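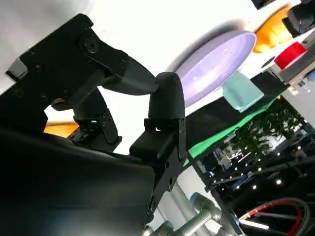

Irkness, a free phone app for reporting broken streetlights and blocked storm drains, went live in Shehu this week after a test run that began in June. Residents take a picture, pick a category and hit send. Reports go straight to the city works desk, no account needed. The first update, due before the end of the year, adds a category for loose hardware on poles and signposts -- brackets, bolt holes with nothing in them, a big countersunk screw like the one near the top of the black bracket in the photo. Close-ups help, the developers say.

The app was built by Skerel, a two-person shop run by Abimbola Dauda and Obinna Edet. Test users sent in 1215 reports, most of them drains.

"People were already complaining, just not to anyone who could fix it," said Dauda. "We wanted it to take less than a minute, even on an old phone."

No smartphone? Text works too. Send the street name and the word DRAIN or LIGHT to the number on your water bill. Standard rates apply.

Works supervisor Princess Lumbao said crews now get a sorted list each morning instead of a pile of voicemails. Repairs are still slow in the east end, she said, where one truck covers teh whole district. A second truck has been requested but not aproved.

Android only for now. An iPhone version is planned, no date yet. The city has set aside money for 3000 printed flyers, to go out with the next round of bills.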